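The Case Against the Perfect Fold

By Yabsira Derese

I own 20 T-shirts, which I know only because a folding course made me lay them all on the bed before lesson one. The course came from Trekby, cost $96, and promised I would get an hour of my week back. I have never spent an hour a week folding anything. I doubt you have either.

The pitch is always the same. There is a right way to fold a shirt, you have been doing it wrong, and the proof is your drawer. Sides to the middle, sleeves back, bottom up, then fold again until the thing stands on its own like a paperback. On video it takes a few seconds. The shirts on video are also thick, new and suspiciously stiff.

Soft ones are another matter. An old shirt slides, and the first fold drags the rest of the fabric along with it. You get one tidy panel and a lot of shirt still going its own way.

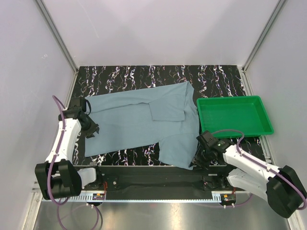 One crisp edge, plenty of wrinkles left. Light blue-gray shirt on a patterned work surface.

Jerome Fajardo ran a wash-and-fold counter in Porkside for years, and I asked him which method the pros use. "Whichever one fits the bag," he said. He smooths with the flat of his hand, folds in half, folds again, and moves on. He has a low opinion of drawers full of standing shirts. Take one out, he says, and the neighbors fall over.

What he does care about is the fabric, a subject my course covered in two sentences. Pilling catches. Thin knits stretch if you haul them up by one spot.

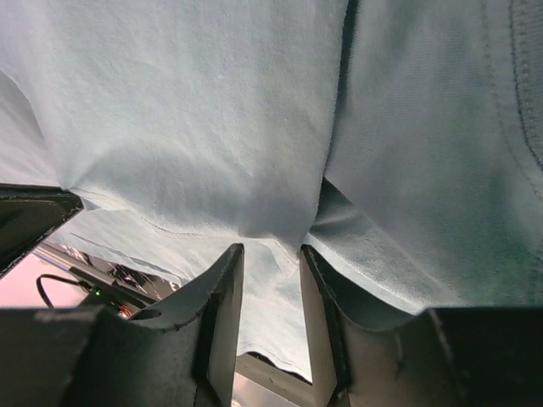
His advice is to pick a shirt up by the shoulders, where the seams can take the weight, and let it hang for a second before it touches the table. I tried that for a week and it did more for my wrinkles than anything I had paid for. It didn't make my shirts stand up.

Osemon sells a plastic folding board that is supposed to fix the rest. Mine makes very even rectangles. It also lives on top of the dryer, where it takes up the space I used to fold on.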